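Kauppinen Linen Tea Towel, Plain White, Pack of 2

I've sold a lot of tea towels from the shop in Grarnthorpe and this is the one I take home myself. It's a proper flat-weave linen, plain white, with a hanging loop in one corner and a hem that lies straight after washing (I can't be doing with wavy hems!).

They feel a bit stiff out of the packet, I'll warn you now. Give them a hot wash before you use them, then another if you've got the patience, and they'll soften up and start drying glasses without leaving fluff all over them. Mine have been on the go since April and they're lovely now.

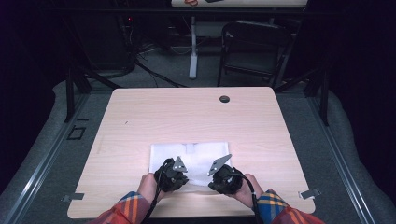

Wash at 60, no fabric softener please, it coats the linen and then it just pushes water about. Line dry if you can. I iron mine while they're still a bit damp, but my friend Lakshmi Palaniappan never irons hers and they look perfectly nice on the rail, so suit yourself.

Size: 50 x 70 cm
Fabric: 100% linen
Colour: white (the oatmeal ones are sold out, more on order)
Postage: free to Grarnthorpe addresses, otherwise worked out at the checkout

Want a bigger lot for a café or village hall? Drop me a line through the contact page and I'll sort you a price.

Page updated 10/15/25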